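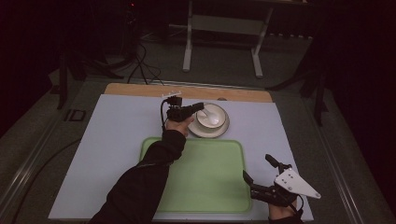

¿Cuánto peso aguanta la bandeja antes de que el servicio empiece a bailar? Según el catálogo de Zarach, 1000 gramos; según mi báscula, casi 900, y a partir de ahí ya no me fío.

8 de febrero de 2026. Cuaderno de taller, pruebas de servicio de café.

Sigo con el juego de Zarach: bandeja verde claro, rectangular, de esquinas redondeadas; taza blanca y platillo blanco con su línea gris fina cerca del borde. El catálogo habla de «estabilidad total en el traslado». Lo de total está por ver. El reborde de la bandeja es bajo y, a mi juicio, sujeta poco si el platillo llega resbalando con algo de impulso.

Orden de hoy: platillo fuera de la bandeja, junto a una esquina, taza encima. Luego, taza y platillo juntos a la bandeja. Los de Villalba insisten en que se mueve primero el platillo y después la taza. Lo he probado de las dos maneras y no veo la ventaja. Lo que sí noto es que con el platillo solo se gasta el doble de tiempo.

Con 50 gramos de agua en la taza, nada que señalar. Con la taza llena, gotas en el platillo dos veces de cinco. Puede que sea cosa mía y no de la vajilla, así que no lo doy por bueno hasta que lo repita otra persona.

Superficie: tablero blanco sobre la tabla de madera clara. En la hoja de Stillusance pone que el blanco «mejora la precisión». No dicen cómo lo midieron. A mí me cuesta más ver el platillo blanco sobre blanco, y eso lo dejo escrito.

Pendiente: repetir con el platillo centrado en la bandeja, pesar otra vez la bandeja vacía (la cifra de la semana pasada no me cuadra) y preguntar a Zarach de dónde salen sus 1000 gramos.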